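Lista de verificação – quarto dos fundos, unidade Mumthorpe
Ref. 1697 – vistoria de 2025-01-09 – versão com comentários 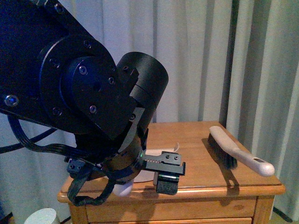

Legenda: OK / NC (não conforme) / NA / VER (voltar a ver). Comentários a seguir a cada ponto, escritos a correr, depois passo a limpo.

1. ACESSO E PASSAGEM

1.1 Porta abre toda, sem bater em móvel – OK
1.2 Fechadura e chave – OK. Chave é a 103, a etiqueta antiga ainda diz outra coisa, trocar.
1.3 Soleira – NC. Levantada do lado direito, tropeça-se. Já vinha na lista de outubro, continua igual.
1.4 Passagem entre cama e parede – OK, mas à justa. Medido 916 mm no ponto mais estreito.
1.5 Tapetes – NA, foram retirados.

2. ELETRICIDADE

2.1 Tomadas bem fixas – OK menos a de trás da porta, abana. VER.
2.2 Extensões – NC. Uma ligada noutra atrás da cama. Separar hoje.
2.3 Cabos pendurados à frente de móveis ou a cair na passagem – VER. Recolher tudo antes da entrada do hóspede, prender junto à parede.
2.4 Candeeiro de teto – OK
2.5 Candeeiro de leitura – OK, a lâmpada pisca quando se mexe no interruptor. Substituir o interruptor e não só a lâmpada, por favor, já se trocaram duas.
2.6 Quadro, etiquetas legíveis – NC. O circuito deste quarto está escrito a lápis.

3. MOBILIÁRIO

3.1 Cama, estrado e pés – OK. Apertar o parafuso do pé de cabeceira, lado da janela.
3.2 Mesa de cabeceira, estabilidade – OK. É a pequena, de madeira. Apoiar a mão no tampo e fazer força para os lados; se abana vai para a Fotstead para colar.
3.3 Mesa de cabeceira, tampo – VER. Marca clara e redonda na madeira. Passar primeiro pano macio bem torcido, secar logo. Se ficar, cera incolor. Nada de lixa!!
3.4 Mesa de cabeceira, objetos em cima – NC. Escova de mão pousada no tampo, e papel branco com a ponta enrolada. A escova vai para o armário de limpeza. O papel, ver se é para guardar antes de deitar fora. O objeto branco redondo também sai para se poder limpar por baixo, com as duas mãos, é brilhante e escorrega da luva.
3.5 Arestas e farpas – passar a mão COM luva. Borda da frente e cantos.
3.6 Roupeiro fixo à parede – OK. Esquadro com dois parafusos, conferido.
3.7 Cadeira – NC. Travessa solta. Fora de uso até reparar, pôr etiqueta.

4. LIMPEZA

4.1 Ordem: de cima para baixo, chão no fim. Continua a haver quem aspire primeiro.
4.2 Escova de mão só a seco, pó e migalhas. Não usar em tampos encerados com as cerdas sujas – risca. Sacudir lá fora antes.
4.3 Rodapés – VER. Pó atrás da cama.
4.4 Produtos identificados e fechados – OK. Um frasco sem rótulo no corredor, deitado fora.
4.5 Produto para madeira – usar o da Ritchie, lote 3713. O outro deixou película pegajosa no quarto da frente.
4.6 Pano diferente para casa de banho e para móveis – OK desta vez.

5. JANELA E VENTILAÇÃO

5.1 Abre e tranca – OK
5.2 Limitador de abertura – NC. Falta o parafuso de baixo. Prioritário.
5.3 Humidade no canto – VER. Mancha pequena, seca ao toque. Marcar o contorno a lapis e comparar na próxima.
5.4 Cordão do estore preso em cima – OK

6. INCÊNDIO E EMERGÊNCIA

6.1 Detetor de fumo, teste do botão – OK
6.2 Planta de saída afixada – NC. É a do edifício de Endthorpe!! Trocar já.
6.3 Extintor do corredor, selo e pressão – OK
6.4 Caminho até à saída desimpedido – OK. Dois caixotes retirados durante a vistoria.

RESUMO DO QUE FICA POR FAZER

Hoje: extensões (2.2), limitador da janela (5.2), planta de saída (6.2), desimpedir o tampo da mesa de cabeceira (3.4).
Esta semana: soleira, tomada atrás da porta, interruptor do candeeiro, cadeira para a Fotstead.
Quando houver tempo: etiquetas do quadro, etiqueta da chave, marca no tampo se não sair com o pano.

Notas soltas

– A folha antiga não tinha linha para objetos deixados em cima dos móveis, acrescentei como 3.4. Usar tambem nos outros quartos.
– No ponto 3.3 não escrever "mancha" sem dizer clara ou escura, o tratamento é diferente.
– Quem fizer a próxima leva fita métrica e lanterna, a do armário está sem pilhas.
– Falta ver o corredor e a casa de banho, vão em folha à parte.

Resultado: quarto NÃO liberado. Libera depois de fechados os quatro pontos de hoje, com rubrica ao lado de cada um.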